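4.3 Generating randomized rooms for navigation training

Use this procedure to build a set of simulated rooms for the Lelora floor-following policy. It assumes that the Undau simulator is installed and that the license check in section 2 has passed.

1. Open a terminal in the project folder and load the Gil scene profile. The profile sets room size, wall height and start pose limits.

2. Set the room count. The default is 700. For a full training run, enter 2,000.

3. Set the surface mode to "mixed". In this mode the floor, wall and rug textures are drawn separately, so any wall texture can appear with any floor texture.

Note: Do not use "matched" mode for training. Policies trained on matched rooms learned to tell floor from wall by color alone and failed on the Trostside test floor. See the results in Appendix C.

4. Set the rug option to "on". Rugs are placed flat on the floor with a random rotation. Patterned rugs are drawn more often than plain ones, as strong patterns produce most of the false obstacle detections.

5. Run the generator with the preview flag. Preview renders a still from the start pose of each room and stops before any physics is computed. 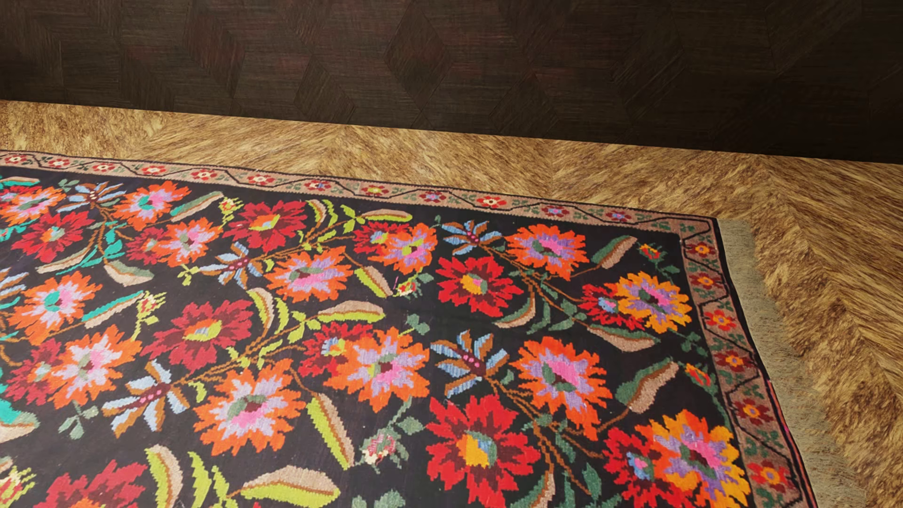 6. Check the previews before continuing. The floor must meet the wall along a clean, straight edge. Reject any room in which the rug passes through the wall or flickers against the floor. Dark walls are allowed, including those that fall off to almost black at one end. Do not correct the lighting by hand.

Caution: Deleting a rejected room from the preview folder does not remove it from the scene list. Mark it with the reject command. A room deleted by hand will stop the training run when the loader reaches it.

7. Run the generator again without the preview flag. Keep the same seed. If the seed changes, the new rooms will not match the previews you checked.

8. Start training with 4 parallel workers. Machines with less memory should use 2.

Texture scale

Texture scale is drawn once per surface and stored in the room file. A floor grain may come out much coarser than it would be in a real house - this is intended and should be left alone. Hiba Karam's ablation in April compared fixed and random scale on the same seeds. Random scale gave fewer false stops at rug borders and made no measurable difference on bare floor. The fixed-scale option is kept only so that those runs can be repeated.

Known issues

Fringe geometry on rugs has no collision body. The contact sensor will not report it. For work on wheel snagging, use the physical rig procedure in section 6.

Send reports of faulty textures to Kulap Onsri with the room file and the seed attached.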